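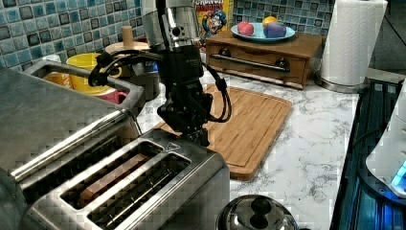

Every visitor asks first how fast it is, said our guide at Rellwood, and she would prefer that we ask how often it has to try again. Our group took this advice for the whole open day, and this report is built on her question.

Visit report, robotics course, group Fludix
Mar 25, 2020

1. What we saw
The demonstration was held in the test kitchen. The arm works above the counter, with the gripper pointing down, and the task of the day was bread and the toaster. The slots are narrow and a slice is soft, so the grip must be light but also exact. I had expected that the metal would be the easy part. The guide explained that shiny steel gives reflections — these disturb the depth measurement more than the bread does.

2. Results given to us
The team showed us their log from August. In that month they made 57 trials with one slice. In 29 of them the arm succeeded at the first try, and in 24 it needed a second one. The others were stopped by the operator.

3. What we learned
In our own project, Cliven, we wrote down only success or failure. After the visit we added a column for repeated tries. We also want to study how the cables of the wrist limit its turning, a point we did not have time to ask.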